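Share 3 Comments 0
Home Notebook Projects People Log in
Search this notebook

June, notebook of Weidong Jia
Project Laver — sink tasks in simulation, planner side

Started 9:40. Today I wanted to find why the planner for Laver spends so much time on the counter and sink tasks. Xuelian Zhong changed the collision margin last week and I was not sure if her change or mine is the problem. I rendered the start states again and kept these ones open next to the log while I worked. 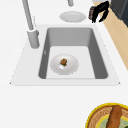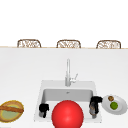

Same kitchen, other objects:
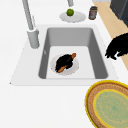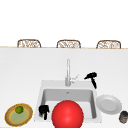

1. Collision model of the basin

The sink is imported as one mesh, and Tuhiwai (our geometry tool) makes a convex hull from each mesh if we do not tell it something else. A convex hull of a sink has no hole. So for the planner the basin was full, and each goal pose on the plate inside it was in collision before the search started. The planner did not report this. It sampled again and again until the time limit of 3000 ms, and then the retry started.

I cut the basin by hand into a floor, four walls and the flat rim. With this, the goal poses inside the basin are valid when the fingers come from above. When they come from the side, the walls are still a problem, but this is a true problem and I leave it.

Xuelian's margin is fine. I wrote to her to say sorry for my message of yesterday evening.

2. Batch run

Ran 358 start states with the old model and the same 358 with the new one, same seeds. Old model: 110 plans found. I expected this number to be zero for goals in the basin, and it is — all 110 have the goal on the counter. With the new model I still have 34 failures. I looked at the first few of them. They are all brush tasks, where the grasp sampler takes the center of the bounding box. For a brush on a plate the center is in the bristles, and I want the handle.

Mei Kincaid has a grasp sampler in Wodden which works on the parts of an object and not on the whole box. It needs part labels. For the brush we have them (handle, bristles). For the food objects we do not have them, but for a lime the center is good enough.

3. The red ball

Remedios Segura asked in the review if the red ball should be in the collision world. In my opinion no. In our configuration it is a marker, it has no mass, and I did not find any place where the physics reads it. But in the render it covers a big part of the basin from the front view, so the perception module must not get this render as input. I checked the launch file: the marker layer was on for both cameras. I switched it off for perception and left it on for the debug window.

This can explain the strange basin masks that Lanying Kang saw. I did not verify it yet. She should run her segmentation again before she changes any threshold.

4. Time per plan

The new basin has more pieces, so each collision check is slower. I did not measure it well because Plusislow was running a training job on the same machine until lunch. The plans feel faster to me, but a feeling is not a number. Measure again when the machine is free.

Open points

— part labels for jar and basket (Mei, or me if she has no time)
— Tuhiwai should print a warning when a goal pose is inside a hull
— ask Xuelian if the finger model is the open or the closed one, the config file says both
— commit the basin pieces, the branch is laver-basin, not yet pushed

Stopped 18:15. The second batch is still running with the Wodden sampler, log goes to the usual folder.

Previous entry Next entry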